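Sorting bins at the Womar workshop: what goes where

The spring clear-out at Womar is nearly done, and the last job on the list is the block stock. We have 233 blocks left over from the Flultico sets, mostly green and reddish-brown, and they have been living in whatever bin was closest. From Monday they get their own place.

The short green blocks go on shelf 2. The longer red ones go on shelf 5, in the deep trays from Bavard. Please don't mix them, even when a tray is only half full. Mixed trays were the main complaint from the Nnaji site last year, and it took most of an afternoon to sort them out again.

The grey metal bins stay in use for now, but only for sorting. A few blocks at a time is plenty. Let them lie flat on the floor of the bin so both sizes are easy to tell apart, and empty the bin before you go home.

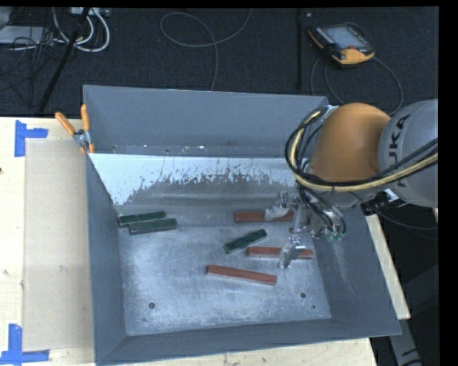

Can blocks with chipped corners go back into the sets?
Small chips are fine as long as the block still stands on its end without rocking. Anything worse goes in the box by the door, and we will order replacements in September when the next price list is out.

The bins are showing their age - scratched floors and worn coating. They don't need repainting. Brush out any loose flecks before you start, especially along the ledge at the bottom of the wall, and wipe the inside with a dry cloth. Water gets left sitting in the corners, so keep the wet sponges for the tabletops.

Labels for the shelves are printed and waiting in the front office. There is one roll of 400, so take what you need and put the rest back in the drawer. If a label peels off, replace it the same day.

Sets going out to Nnaji should be at the loading door by 2 in the afternoon.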